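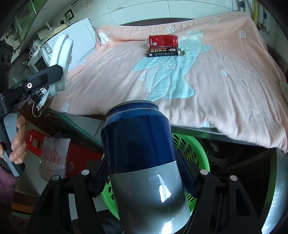
Illow > News > Press Releases > Bedroom and Bedding

15 August 2025. I've been making blankets under the Illow name long enough to know that most of them never get seen the way I see them in the workshop, smoothed out flat with every corner showing. They get lived on! People eat on them, fold shirts on them, and put down whatever they were carrying when they came through the door. So when I sat down to plan our new range, I wanted to start from a bed that has things on it: a peach-pink blanket with a big pale aqua fish across it, say, and a red soda can and a little black box set down right on top, with a green plastic basket and a red stool tucked in below. I look at a bed like that and I don't think "mess." I think somebody has worked out where everything goes in a small room, and the bed is doing the work of a table, a shelf and a couch, and the blanket is what has to put up with it.

That's the thinking behind Holst, our new line of everyday bed blankets, which goes on sale today through our own store and at the Preltska shop. I'm really happy with it (and a bit nervous, I'll admit, as I always am on launch day).

Holst comes in two weights. The lighter one is meant for warm nights and for people who like to throw something over the bed in the daytime and sit on it. The heavier one is for sleeping under when the weather turns, and it has enough body to stay put when you slide across it with a laptop and a plate of toast. Both are made to hang over the front edge of the mattress a little, so they cover a plain metal rail or the side of an old bed base and still leave the space underneath easy to get at. I went back and forth on that drop more than on anything else. My first samples hung nearly to the floor and looked lovely, but every time I wanted a basket out from under the bed I had to lift the blanket up and hold it out of the way with my shoulder, and I got sick of it in a week.

There are four prints to start with. I wanted them big and cheerful, the kind of pattern my grandmother would have picked out at a market stall and carried home in a plastic bag. One is a large carp in soft green on apricot. One is a spray of peonies. One is a crane standing in reeds, and the last is a scatter of small blossoms with no big picture in the middle at all, which I drew for people who share a room and can't agree on an animal. I've drawn all four myself, and I kept small flowers out toward the edges of each one, so the blanket has something to look at even when the middle is buried under laundry.

Now, the practical side, as I know shops will ask. Every Holst blanket goes in a home washing machine on a regular cycle. You can line dry it or tumble it on low. The colors are deliberately mid-toned, a little dusty, and that was a choice I fought for, because a bright white blanket in a one-room apartment is a full-time job. If you spill a drink on it, blot it, rinse it in cool water and put it in with the next load. Please don't iron the heavier one. I tried, and it went flat and shiny in a patch the size of my hand and never came back.

The first run is small. We've made 1,282 blankets in all, across both weights, and they've been folded and packed here by our own team. Once those are gone we'll look at which prints people went for and make more of those. If the peonies sell out and the crane doesn't, I'll be a little hurt on the crane's behalf, but I'll get over it.

Along with the blankets we're bringing out a set of things for the space around the bed, under the name Astum. I've lived in plenty of rooms where the bed took up most of the floor, with an appliance parked beside it and a shelf full of chargers and odds and ends, and I've always found that the stuff under and next to the bed decides whether the room is pleasant to be in. Astum has a low plastic basket with holes in the sides, so air gets to whatever you keep in there, and a stool that's short enough to push under most bed frames. The basket comes in leaf green or cream. The stool comes in tomato red or cream. You can stand on the stool, sit on it, hang a shopping bag off it or put a fan on it, and I've done every one of those.

I did think about making a tray as well, for cans and cups. We got as far as drawing one up. But a tray needs somewhere to live when you aren't using it, and in a small bedroom that's one more thing leaning against the wall, so I dropped it. If enough of you write in and tell me I was wrong, I'll dig the drawings out again.

A word about stores. Preltska has been stocking our pillowcases for a while now, and they've given us the front window for the rest of August, which I'm thrilled about. They're dressing a full bed in it and have promised me they won't make it too neat. You'll be able to feel both weights in the shop and see all four prints opened out, and I'd encourage you to do that if you're close enough, as the carp in particular is a good deal bigger than people expect from a folded blanket on a shelf. Online orders go out in a cloth bag with a drawstring, and the bag is handy for storing the heavy blanket through the summer.

Stores that would like to carry Holst or Astum can ask us for a trade sheet and fabric swatches. We're keeping the minimum order low, since I'd love to see these in corner shops and little housewares places as well as the bigger outlets. Editors and bloggers who want a blanket to try at home are welcome to get in touch too. Tell me which print you'd like and which weight, and tell me how big your bed is, as I have sent the wrong size out before.

Illow makes bedding and small household goods for compact homes. Press and trade inquiries for Holst and Astum should be sent to the Illow press desk through the contact page.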